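Startseite | Forum | Galerie | Termine | Anmelden

Forum > Schule & Verein > Projektvorstellungen
Thema: Zweiarm-Montage in der Robotik-AG - wir schrauben einen Tisch zusammen

schraubfuchs schrieb am 30/12/2021:
Hallo zusammen, ich wollte mal zeigen, woran unsere AG gerade sitzt, weil es einfach so einen Spaß macht! Das Projekt heißt bei uns Lobo: zwei Arme, zwei Greifer, ein kleiner Kunststofftisch. Der linke Arm soll die Platte halten, der rechte das Bein eindrehen. Klingt nach nix, aber das Gewinde verkantet beim kleinsten Schiefstand, und dann geht das Fluchen los. Wir haben inzwischen 234 Versuche im Protokoll (Ekaette Okonkwo führt das bei uns, und zwar gnadenlos). Im Januar wollen wir damit zum Schülerwettbewerb nach Sultden. Foto hängt unten dran.

kabelsalat_ole:
Stark! Welche Griffkraft fahrt ihr links? Bei uns ist die Platte immer weggerutscht, sobald das Drehmoment kam.

schraubfuchs:
@kabelsalat_ole Links so fest, wie der Greifer es hergibt, ohne dass er abschaltet. Und ein schwarzes Tuch unter allem, das bremst schon ordentlich. Davor lag die Platte direkt auf dem Tisch, das war Eiskunstlauf.

Mechatroniker_i_R:
Ich bin da skeptisch. Warum zwei Arme? Eine ordentliche Spannvorrichtung, die Platte mit 4 Schnellspannern drauf, fertig. Dann braucht ihr nur einen Arm und habt eine Fehlerquelle weniger. So hätte man das bei uns im Betrieb gemacht.

schraubfuchs:
Für eine Serie gebe ich dir recht. Aber in der Ausschreibung von Promorgate steht "ohne feste Vorrichtung", und die Koordination der beiden Arme ist doch gerade das Spannende! Die Kleinen aus der siebten Klasse stehen mit offenem Mund daneben.

Mechatroniker_i_R:
Gut, die Ausschreibung kannte ich nicht. Trotzdem: erst rückwärts drehen, bis der Gewindeanfang einrastet, dann vorwärts. Lernt jeder Lehrling im ersten Jahr.

LinaLoetet:
Das mit dem Rückwärtsdrehen kann ich nur unterschreiben, das hat uns letztes Jahr gerettet!! Wir sind in Erkwood damit von einer miesen Quote auf 3 von 4 Beinen gekommen. Wie macht ihr das mit dem Nachgreifen? Das Handgelenk ist ja irgendwann am Anschlag.

schraubfuchs:
Nachgreifen ist die Baustelle. Öffnen, zurückdrehen, wieder zu - und genau in dem Moment kippt das Bein gern mal. Das Rückwärtsdrehen probieren wir gleich nach den Ferien, danke euch beiden!

kabelsalat_ole:
Was hat der Spaß gekostet? Unser Förderverein fragt immer als Erstes danach.

schraubfuchs:
Die Arme sind geliehen. Für Greifer, Kabel und Kleinkram waren es etwa 1750 Euro über zwei Schuljahre.

Kategorie: Robotik-AG, Wettbewerbe, Greifer & Montage

Kommentare

Pia_M: Tolles Projekt, drücke euch die Daumen für Sultden!

servo-horst: Passt auf das Greiferkabel rechts auf, bei uns hat sich so eine Schlaufe mal um den Arm gewickelt.

Gast: Gibt es den Code irgendwo? Würde das gern mit meiner Gruppe nachbauen.
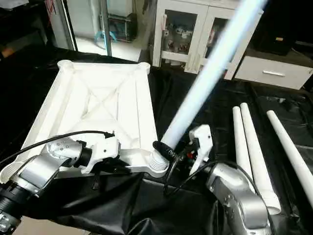

Lobo bei der Arbeit: Bein am Gewinde, die drei anderen liegen rechts bereit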